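绳结那一头的人
在杜尔波特（Durport）的索具工坊里过一个十二月

去杜尔波特之前，我对绳子的全部了解，大概就是鞋带、快递捆扎绳，还有小时候跳断过的那根橡皮筋。回来之后，我家阳台的晾衣绳两头各有了一个眼环，是我自己插接的，一头难看，另一头稍微不那么难看。我每次晾衣服都要多看一眼，心里美得很！

杜尔波特是个小港，冬天尤其小。火车到站以后还要坐一段沿海的公共汽车，车窗上全是盐霜，司机隔一会儿就得开雨刷。港口背后是一片斜坡，房子挨着房子往上爬；港口前面有一道老防波堤，走到尽头往西北看，天气好的时候能望见斯凯斯特尼斯角（Skestness）的灯塔。我去的那几天天气都不好，灯塔只在夜里出现，一闪，隔很久，再一闪。

工坊在鱼市旧楼的底层，门上没有招牌，挂着一只磨得发亮的木滑轮。推门进去先闻到味道：松焦油，羊毛脂，麻，还有炉子上永远热着的咖啡。焦油那股味儿头一个小时冲得很，到第二天我就喜欢上了，到第四天我的围巾、笔记本和早餐面包全是这个味道，我也不在乎了。

工坊的主人叫梅希蒂尔德·施特克利（Mechthild Stöckli），瑞士人。一个从山里来的人怎么会在海边给帆船做索具，这个问题她显然回答过无数遍，所以她回答得极快：“山里也用绳子。”说完又补了一句，缆车、运草、把牛从沟里拉上来，什么不用绳子？她父亲在山谷里管一条货运索道，她十几岁就会检查钢缆，戴着手套一寸一寸摸过去，摸到断丝就系一截红布条。后来她到海边过暑假，上了一条木船，再后来就没有回去。这样算来她做这一行已经31年。

她的学徒莱奥妮·福克斯（Leonie Fuchs）来得晚一些，原先学的是大提琴修复。我起初觉得这两件事离得很远，看她干活才明白过来：她拿木钎挑开绳股的那个手势，慢慢地转，停一下，听一听，和调音柱差不多。绳子真的会出声。三股绳拧紧的时候有一种细细的吱嘎，股子落到位，声音就停了。莱奥妮说她闭着眼也能插，我不信，她就真的闭上眼给我插了一个。

先说插接吧，这是我在那里学的第一样东西，也是到现在最让我兴奋的一样。

把绳子弯回来做成一个环，最省事的办法当然是打结。单套结谁都能学会，牢靠，又好解。可是结会吃掉绳子的强度，绳子在结里急转弯，外侧绷得死紧，内侧几乎闲着，拉到极限的时候总是断在结的边上。插接就温柔得多。把绳头拆成三股，再一股一股编回绳身里去，压一股，过一股，压一股，过一股，新来的股和原有的股肩并肩使劲，受力一点一点交接过去。编完以后放在脚底下来回滚一滚，它就圆了，紧了，像本来就长成这个样子。

施特克利教人的办法是先不让你碰钎子。她给我一截旧麻绳，叫我拆，拆完了再捻回去。就这么一件事，我做了整整一个下午。麻绳是有脾气的，你顺着它的捻向，它自己就往一块儿靠，几乎用不着手；你稍微拧反了，它就鼓出一个一个小包，怎么按都按不平。“你先知道它想往哪里去，”她说，“以后再谈你想让它往哪里去。”

我拆到第二遍的时候，炉子上的咖啡已经煮得发苦，外面在下雨夹雪，鱼市楼上有人拖着箱子走来走去，我忽然发现自己好久没有看手机了。

工坊那个冬天最大的活儿是“特纳姆号”（Ternham），一条双桅的老沿岸货船，早年运过石灰、土豆和屋瓦，如今夏天带人出海，最多载40位客人。船停在内港，桅杆已经放倒，帆和横杆都收进了库房，整套静索和动索拆下来，一捆一捆挂在工坊的梁上，每捆都系着纸牌。纸牌上的字是莱奥妮写的，写得极工整：前支索，左；斜桁吊索；主帆升降索，旧，勿弃。

我特别喜欢“旧，勿弃”这几个字。老绳子换下来，在这里都有去处。粗的剪短，做成靠球的芯；中等的拆了搓细绳；实在碎的，撕成麻絮，交给船匠去捻船缝。有一截前支索的外包层磨得像皮革一样又黑又亮，施特克利把它挂在自己工作台上方，没有什么用，她就是爱看。

所谓静索，就是把桅杆固定在原处的那些绳和钢缆，平时不动；动索是拿来升帆、调帆的，整天在滑轮里跑。我以前看帆船画，总觉得那些线条密密麻麻是画家为了好看添上去的。现在我知道每一根都有名字，都拴在某个确定的地方，少一根，另外几根就要替它多使劲。莱奥妮带我去看船，甲板上结了一层薄冰，她一路走一路指给我看空着的系缆桩和眼板，哪根绳将来从哪里下来，在哪里转弯，最后挽在哪根销子上。船上光秃秃的，什么绳也没有，她却讲得活灵活现，我跟在后面仰着头，差点踩进舱口。

绳子和绳子之间、绳子和船之间，要靠金属件连起来。我原以为这部分会无聊，结果在铁件架子前面站了大半天。套环，松紧螺旋扣，转环，钩子，然后是卸扣，大大小小挂满了一面墙。

卸扣的道理简单得让人高兴：一个弯成开口环的金属体，一根横销，把开口关上。直形的卸扣两边平行，像拉长的马蹄，适合朝一个方向受力；弓形的肚子鼓出来，里面地方宽，可以一次接住几根从不同角度过来的索。销子有拧螺纹的，有穿开口销的，也有用螺栓加螺母的。施特克利检查旧卸扣，先看销子能不能顺顺当当拧到底，再把它举到窗前看两条腿有没有张开。拉过头的卸扣会微微撇着，像穿了一双不合脚的鞋，这样的就直接扔进废铁桶，咣当一声，整个工坊都听得见。

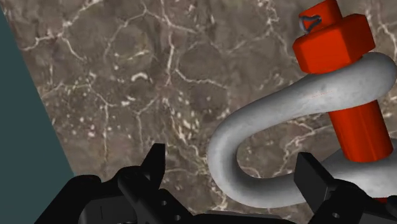
弓形卸扣，下面是带浅色纹脉的棕灰色大理石。

她还教了我一个小习惯：螺纹销拧到底以后，用一小段细铁丝穿过销头的孔，在卸扣身上绕几圈绞紧，免得震动把销子一点点抖松。这个活儿水手话里叫“上嘴套”，英文里也真是这么叫的，mousing。我那天在工坊里绑了一大把，手指扎了好几处，绑完以后摇着它们哗啦哗啦响，得意得不行。

绳料来自施瓦格（Schwaiger），内陆的一家老制绳坊，离海很远，在一条河边上。施特克利每年冬天去一趟，这回我跟着去了，早上天没亮就出发，莱奥妮开车，后座堆满了空绳轴，一转弯就往我身上倒。

如果你从来没见过制绳的长廊，我真的很希望你有机会去看看。施瓦格的长廊是木头的，窄窄一条，笔直，站在这一头看那一头的人，小得像一枚棋子。绳子有多长，房子就得比绳子还长，因为捻绳的时候绳会缩。纱线从架子上拉出来，穿过一块钻满孔的板，聚成股；几根股在一个有沟槽的木锥上汇到一起，木锥随着捻度自己往前走，绳就在它身后合拢。那个木锥像老鼠一样沿着长廊跑，人跟在旁边走，用手感觉它的快慢。整条房子都在轻轻地嗡，脚底下的木板也在嗡。

长廊的师傅们话不多，干活的时候靠举手打招呼。有一位头发全白的师傅让我摸刚合好的绳，是温的，捻出来的热还没散，硬邦邦的，有一股干草味。我问他怎么知道捻够了，他想了想，拿过我的手，按在绳子上，又往旁边挪了一段，再按。我什么差别也没摸出来。他笑了，大概早就料到。

施瓦格如今的产量里，麻绳只占很小一块，大头是合成纤维，给滑梯、吊桥、攀爬网之类的地方用。施特克利一点也不排斥合成绳，这让我有些意外。“特纳姆号”的升降索换的就是一种仿麻的合成绳，颜色和手感都近，却不怕霉，淋了雨也不发胀。她说要是从前的船匠有这个，肯定抢着用。可静索上那些要包要缠的地方，她还是坚持老办法，理由也讲得很实在：缠好的麻能看出年头，哪里磨薄了，哪里进了水，一眼就明白，船员夜里巡一圈，手摸过去也知道。

包缠静索有一套口诀，各国水手都有，大意差不多：顺着捻向填沟，顺着捻向裹布，最后反着捻向缠绳。填沟是拿细绳沿着绳股之间的凹槽走，把粗绳填圆；裹布用的是浸过焦油的帆布条；缠绳要用一种木槌，槌头底下开一道槽，骑在绳子上转着圈走，细绳就一匝一匝勒上去，紧得插不进指甲。两个人做最好，一个转槌，一个递绳球，步子得合上。我给莱奥妮递绳球，前半个钟头总是递慢了，绳球隔着支索撞她的手腕。后来不知怎么就合上了，她转过来，我绕过去，她转过来，我绕过去，谁也不说话，收音机里在放一首很老的手风琴曲子。等我们停下来，一大截支索已经黑亮亮地缠好了，我的胳膊抬不起来，但我还想再缠一截！

施特克利过来，从头摸到尾，在靠中间的地方停住，说：“这儿你在想别的事。”她说得对，那会儿我在想晚饭。

晚饭通常在工坊里吃。杜尔波特冬天开门的馆子就那么一两家，她们嫌远，就在炉子上炖一锅鱼汤，放土豆，放很多莳萝，面包掰碎了泡进去。吃饭的时候会有人推门进来，船匠，渔民，隔壁修发动机的，手里拿着一截断了的什么，往桌上一放，坐下先喝汤。断的东西摆在面包旁边，大家一边吃一边看。有一晚摆的是一段断掉的系泊缆，断口毛毛的，像把刷子，几个人为它到底是磨断的还是拉断的争了很久，争到汤都凉了。我那时已经能插上一句嘴，说磨断的应该一边长一边短吧，船匠看了我一眼，把面包篮推到我面前。我把这当作表扬。

有人也许要问，现在还有多少船需要这样的手艺？我也问了。施特克利放下钎子，算给我听，不过她算的是人。她带过的学徒里，有去博物馆的，有去剧院做吊景的，有给马戏团做网的，还有一个回了山里，接手了她父亲当年那条索道。“绳子到处都是，”她说，“只要有东西挂在别的东西上，就得有人看着那个接头。”

剧院那个学徒的事莱奥妮讲得更细。剧院的吊景系统从前雇的就是水手，后台的许多行话也从船上来，所以老剧院里还留着不许吹口哨的规矩，据说是因为水手用哨声传令，你随便一吹，头顶上的布景说不定就下来了。这个说法真假我没法查证，可我太喜欢了，从那天起我在工坊里再没敢吹过口哨。

工坊冬天也开课，每班收5个人，来的人五花八门。和我同班的有一位退休的邮差，有一对想翻修小艇的姐妹，还有一个高中生，不爱讲话，手却巧得惊人，别人还在跟第一个眼环较劲，他已经在编门垫了。邮差手大，股子在他手里像细面条，总是滑走，他就骂，用一种我们谁都听不懂的方言骂，骂得抑扬顿挫。课程最后一天每个人要交一件东西，他交了一条狗绳，插接的地方胖得像一个土豆，可是结实，施特克利把它挂在钩子上，整个人吊上去晃了晃，绳子纹丝不动。全屋子的人都鼓掌。

我交的是一只铃绳，就是船钟底下垂着的那种短绳，拿细线编满各式花结，拎着敲钟用的。编它用掉了我好几个晚上。书上说一只像样的铃绳该有哪些结，从头到尾排得清清楚楚，我照着做，做到土耳其头结那里彻底迷了路，线头从哪里出来又该从哪里进去，看得眼睛发花。莱奥妮在旁边削木钉，头也不抬地说，跟着前面那一道走就行了，它去哪儿你去哪儿。我跟着它走，走了一圈，又走一圈，突然之间整个结收拢了，一道一道平平整整地并在一起，首尾都找不见。我大叫了一声，把邮差吓得钎子都掉了。

说到书，工坊里有一架子讲绳结的旧书，书页边上满是焦油指印，哪个结用得多，翻开就知道，那一页最脏。据说收录的结有2000个之多的那一本，已经散成了几叠，用帆布包着，扎着一个平结。施特克利说真正干活用得上的，两只手就够数了，其余的是夜班和长航留下来的。我翻着那些图，想象有人在赤道无风的海面上，帆都垂着，坐在舱盖上，编一个谁也不需要的、漂亮得要命的结，编完了拿给旁边的人看。那本书里的很多结没有用途一栏，只写着某人在某条船上教给某人。

“特纳姆号”的支索在我离开前两天开始装船。那天早上难得没有风，水面灰灰的，平得像铁皮。桅杆已经用吊车立起来了，缠好的支索一捆一捆从工坊抬出去，四个人扛一根，像扛一条大鱼，鱼市上的人给我们让路。莱奥妮坐在吊板上升到桅顶，把支索的眼环一个一个套上去，左一个，右一个，先后顺序不能乱，乱了就压不实。施特克利站在甲板上，仰着头，只用手势跟她说话。下面的人把支索末端拉到舷边，穿过三眼滑轮，抹上羊脂，一点一点收紧。收到后来绳子开始唱，就是我第一天听到的那种吱嘎，只是低得多，厚得多，从头顶一直传到脚底。

施特克利走过去，挨个儿拍了拍那几根支索，像拍马脖子。有一根她拍了两下，叫人再收一点。

我最后一次去工坊是去还钎子。那根木钎我用了快一个月，愈创木的，沉甸甸，尖头磨得圆润，柄上有前面不知哪个学徒刻的一道浅沟，刚好搁拇指。施特克利接过去看了看，又递回来给我，转身去给炉子添柴。莱奥妮从梁上取下一小卷细麻绳，也塞进我的包里，说火车上时间长。

时间确实长。从杜尔波特出来天已经黑了，车厢里暖气很足，对面坐着一位带孩子的妈妈，孩子大概六七岁，盯着我手里的绳子看了好几站。后来我把绳子剪了一半给他，教他先拆开，再顺着它自己的劲儿捻回去。他捻反了，鼓出一串小包，皱着眉头看了半天，又从头开始拆。

想学插接的读者，可以找一截拇指粗的三股绳练手，越旧越好拆。各股的末端记得先用胶带缠住，压一股、过一股，编上几轮就能出样子。焦油请在室外用，围巾也请留在屋里。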